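Materials and Wear, Handout 5: Why surfaces scratch

Welcome back! Last week we looked at bending and breaking, and now we get to my favourite part of the course, the slow and untidy business of wear. Almost everything you own is being worn away as you read these notes (your shoes, your door key, the pan you fried an egg in), and the marks left behind can tell you a surprising amount.

Start with contact. Two surfaces that look flat are covered in tiny peaks, and when you press them together only the tips of those peaks touch. The real area of contact can be a very small part of what you see, so the pressure at each tip is huge. Slide one surface over the other and the tips bend, stick, snap off or plough a groove. That's a scratch!

We split wear into 2 main kinds for this unit. Abrasive wear happens when something hard cuts into something softer, and a grain of sand under a chair leg is the classic case. Adhesive wear happens when tips weld together for a moment and tear apart again, taking a crumb of material with them.
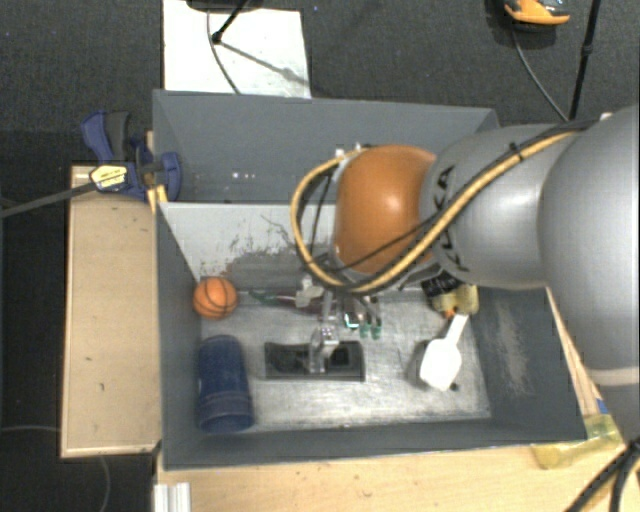 Why does a polished surface show scratches so much more than a rough one?

A polished surface sends light back in one main direction, so even a shallow groove throws some of it off to the side and your eye picks that up at once. On a rough surface the light is scattered already, and one more groove is lost among the rest.

For the practical we'll use the Cluren sliding rig in the small lab. Each pair gets a strip of soft aluminium and a strip of painted steel. Do 200 strokes on each, weigh the strip, then do another 200 with a pinch of grit added. Do have a look at the grooves under the hand lens before you wipe anything off, they're lovely.

Bring your results table and read section 8 of the Sornotach notes, up to the part on hardness tests. Lab coats on, please, and tie long hair back.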